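Skustus Planner: Frequently Asked Questions

What does Skustus do?
It takes recorded hand-held gripper motions and turns them into arm trajectories for handling cloth. It doesn't run the motors — that is your controller's job.

How many demonstrations do I need?
We trained the shirt model on 509. Fewer than 133 gave poor grasps near the hem.
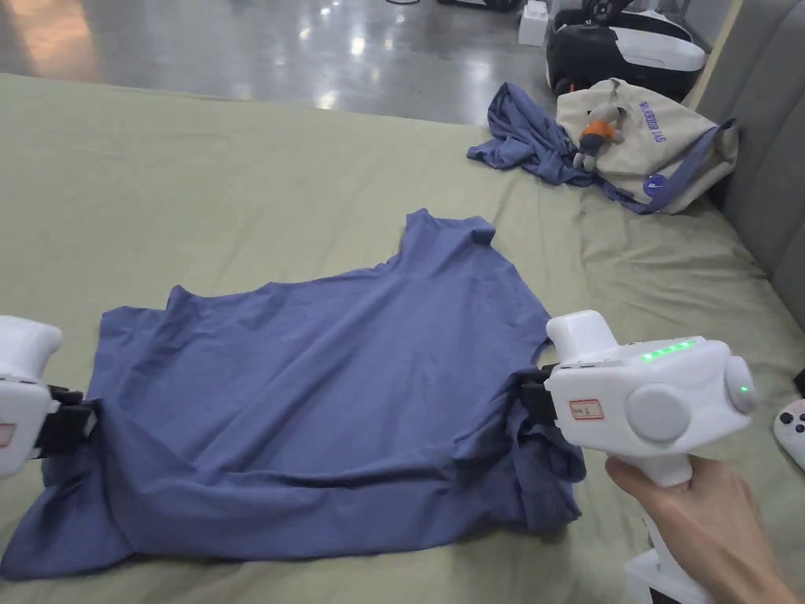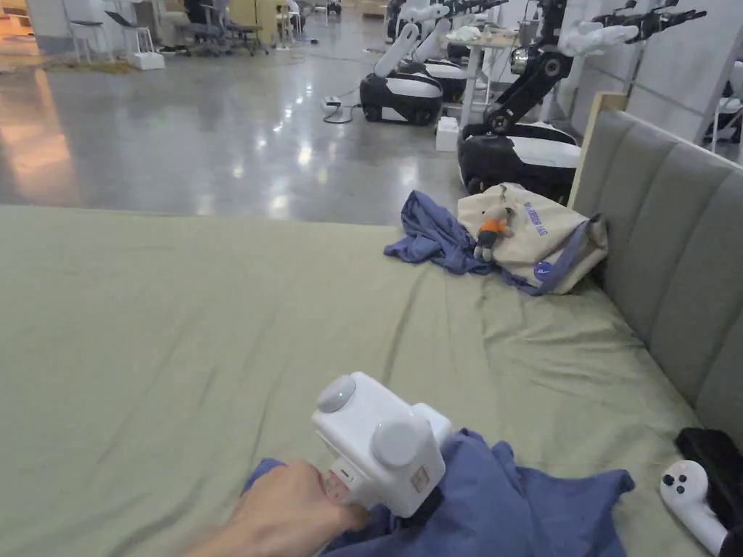
Hand-held grippers on cloth, green sheet. Both views are from head height.

Why does the planner reject my file?
Usually the clocks don't match. Run the sync check first, then load the file again.

Can I change the grasp threshold?
Yes, in the settings file. Restart the planner afterward.

Who do I contact about bugs?
Angeliki Moschos handles perception and Lambros Vasilakis handles planning.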